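Seed money for moss sensors

Erzsébet Veres has been given one year and a small grant to find out if living moss can be used to track air quality inside old buildings. The money comes from the Hajdu Fund, which makes a handful of awards each fall to projects that have been turned down elsewhere. Her application had been rejected twice, both times with the comment that the idea was interesting but too early.

The work started in September in the basement lab at Zeremine. Veres and two graduate students are growing common cushion moss on thin carbon electrodes and measuring how its electrical resistance changes when the air around it changes. Moss has no roots to speak of and takes in most of its water through its leaves, so it responds to humidity within minutes. Whether it also responds to solvents and fine dust in a way that can be read reliably is the open question.

So far the group has planted 400 samples. Of those, 283 are still giving a usable signal. Most of the losses were in the first batch, where the glue between the electrode and the backing plate turned out to be mildly toxic to the plants. The group has since switched to a starch paste, which holds less well but does no harm.

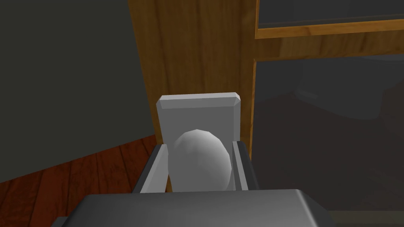 A simulated gripper holding an egg-shaped object.

The grant does not cover a full field test. It pays for one student, lab supplies and time on the climate chamber at Ekevero, where the samples will be exposed to controlled air mixtures over the winter. Each run takes around 900 minutes, including the time needed to flush the chamber between mixtures. Veres has booked enough chamber time for every surviving sample to go through at least once.

"We may find that moss is a very good humidity meter and nothing else," she says. "There are cheaper humidity meters. But then we would know, and it could be written up."

The measuring boards were built with Clorneo, a small electronics shop two streets from the lab. They read each sample every 300 seconds and store the results on a memory card -- there is no wireless link yet. The students collect the cards by hand in the morning.

A short report on the first chamber runs will be posted on the fund's project page in the spring. Readers who look after an older building and would be willing to host a few samples later on can leave their details at the Zeremine front office.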